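Ullham Laundry Sack, 38 litre

The Ullham is a plain drawstring sack for clothes, towels and bedding on their way to or from the wash. It comes from Griketti in one size and two colours, grey and navy. Filled to the cord it takes a week of clothes for one adult, or a double duvet cover with its sheet and pillowcases.

The cloth is unbleached cotton on the inside and dyed cotton on the outside, stitched together at the neck and base. The base is a flat circle, 24 cm across, so the sack will stand up by itself once there are a few things in the bottom. The cord runs through a sewn channel and closes with a toggle. A carrying strap is fixed at the neck and again at the base, and it is long enough to go over the shoulder with a coat on.

Thin, smooth clothes and thick, fluffy ones take up very different amounts of room. A lightweight jacket packs down to very little if you press the air out first, while plush throws and fleece spring back and fill the space again. If you are washing both, put the plush things in first and lay the thin ones over them.

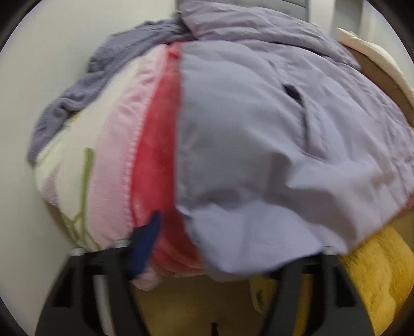 Check pockets before anything goes into the machine. Slit pockets in smooth fabric are easy to miss when the garment is folded over on itself, and a forgotten tissue will cover the whole load. Close zips and turn printed items inside out. Ribbed and plush fabrics pick up lint, so wash them apart from towels.

The sack itself can be washed at 40 degrees. Wash the navy one separately the first time. Pull the cord tight and tie it before washing, or it may work its way out of the channel. Dry it flat or on the line. We do not advise tumble drying, as the cotton will shrink a little at the neck and the cord will then be stiff to pull.

Spare cords and toggles are sold in packs of 5. They also fit the smaller Losow bag and the older Sarmiento sack, which we no longer stock.

Capacity: 38 litres
Base: 24 cm across
Weight empty: 169 g
Colours: grey, navy
Closure: cord and toggle
Delivery: sent folded in a paper sleeve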